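4.3 Limpieza de superficies alicatadas

1. Retire los objetos sueltos y ventile el local antes de abrir el envase.
2. Vierta 100 ml de detergente Finex en 2250 ml de agua limpia. No utilice agua caliente.
3. Aplique la solución con esponja, de abajo hacia arriba, y déjela actuar sin que llegue a secarse.
4. Frote las juntas con cepillo de cerdas blandas.

Nota: en juntas con manchas persistentes puede repetirse el paso 4 una sola vez. Si la mancha no cede, consulte el apartado 4.6.

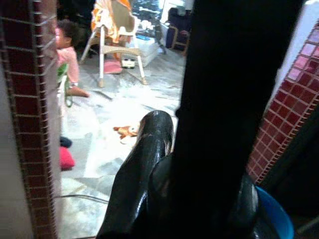 5. Aclare con agua abundante y seque con un paño - los restos de detergente dejan velo en los esmaltes oscuros.
6. Anote la intervención en la hoja de mantenimiento, con fecha y firma.

PRECAUCIÓN: no mezcle el producto con lejía ni con desincrustantes ácidos. Use guantes y gafas de protección durante toda la operación.

El sellado de las juntas se revisará cada año en el mes de abril. Las solicitudes de material se dirigirán a Kanyarat Srisuk, almacén de Illthorpe.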